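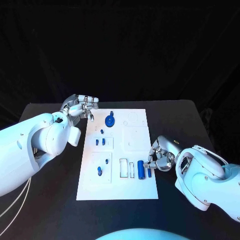
**Talk notes, Jessie Lennox, Planholm** (slot: 15 min)

- Start with layout. Each zone of a task board should hold one kind of fit.
- Blue parts, white board, dark table. Contrast first, labels later.
- Recesses: mention the Uller drawing set, 14 sheets. Show sheet 2 only.
- Pause for questions on tolerances.

Next: the peg and the slot. Straight edges show angular error sooner than round ones do.

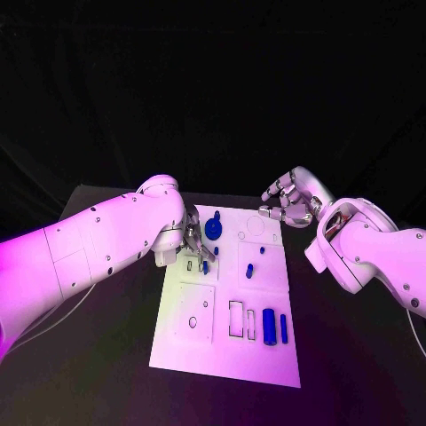
*Blue peg above the rectangular slot, under magenta light.*

- Colored light flattens the white surfaces. Check that engraved outlines still read.
- Raised plates: keep the spacing from the Hepburn revision.
- Parts list is on the handout. Next revision due in November.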